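Batari wash test, notebook page 3
October, started 8:40 in the morning
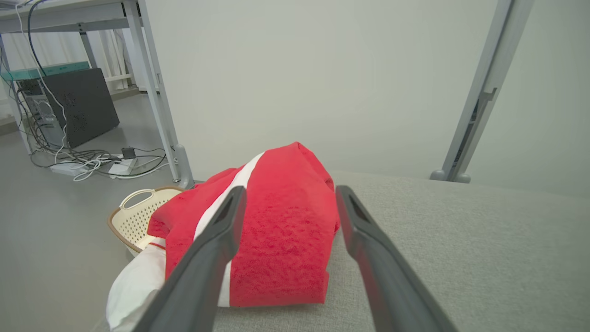 Second round on the shrinkage and bleed question for the Batari cotton, the one Raili wants settled before the winter order goes out. Last round was all flat weave and told us very little about looped cloth. Terry takes up far more water for its weight and the dye sits deep in the pile, so it needs its own line in the table. A bright red terry towel with a white stripe is the sort of piece I have in mind: any bleed has somewhere to show. Swatches for this round are cut to include part of a stripe wherever the cloth has one.

Bath: 400 ml per jar, tap water, Grollen powder at the usual dose. Jars filled before the swatches went in. I tried it the other way on the first jar and got a dry pocket in the middle of the fold, so that jar is thrown out and redone.

Set A, 40 C, 13 minutes, steel balls in.
Set B, same but no balls.
Set C, cold, left overnight with the lid on. Not pulled yet.

A and B rinsed twice and laid on blotting paper, stripe side down. Pink on the paper from A, clear edge to it, grade 3 on the gray scale. B is better, 4 or maybe 3 to 4, I went back and forth. Raili graded them without seeing the labels and gave 3 and 4. Going with hers.

Shrinkage: marks on the A swatches are hard to read. The pen line spreads over the loops and I can put the ruler anywhere within 2 mm and be happy with it. Stitched marks next time, white thread on the red and dark thread on the stripe. There is a spool of Tarkance polyester in the second drawer — use that, the cotton thread will shrink along with everything else.

Kong dryer is running hot again. The dial says low and the swatches came out stiff. Air drying the rest on the rack until somebody has looked at the thermostat. Please don't put anyone's samples in it meanwhile.

To do
Pull set C first thing, blot, grade
Sew marks on the new terry swatches
Ask Raili if she still has the blotter from the first round
More Grollen, the tub is nearly down to the scoop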